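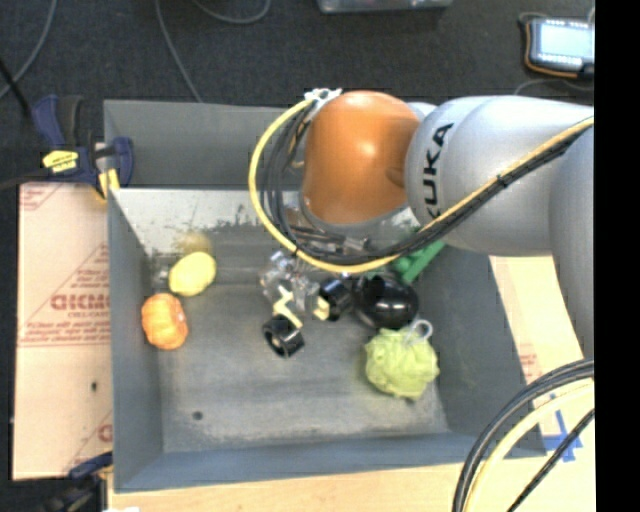

17 January 2021. Water hardness again. The Luston test strips and the Hartono drop kit still disagree, and I spent most of the morning on the difference. The strips read 13 grains on the kitchen tap, the drop kit 10. I repeated the drop test with a clean vial and got 10 again. The strips are probably old. My notes have gone from scattered scraps to one proper table, with a column for the source of each reading, and I have borrowed a color scheme for the graph from the KUKA arm over the gray bin: orange for the strips, silver-gray for the drops, yellow for the line joining the averages. The yellow prints badly on white paper. I will darken it.

Softener next. The Pareck valve is set to regenerate every 1,000 gallons, a figure left over from July, when the garden hose was still plumbed to the soft side. The hose now has its own hard line, so the interval can go up once I trust a hardness number. Left it alone today.

Salt level in the brine tank is low but above the water line. Found a crust under the lid and broke it up with a broom handle. No bridge underneath – the handle went straight to the bottom. Added one bag of Sutano pellets. The float moves freely.

Flow at the bathroom tap remains poor on the hot side only. Took off the aerator, found white scale and a few dark specks, soaked it in vinegar for an hour and put it back. Slightly better. The specks were soft and smeared between the fingers, so I suspect the rubber in the flexible connector. The replacement needs to be the longer one; the short one kinks behind the cabinet.

To do: new strips, 5 feet of drain tubing, a vial brush. Retest both taps before changing the valve.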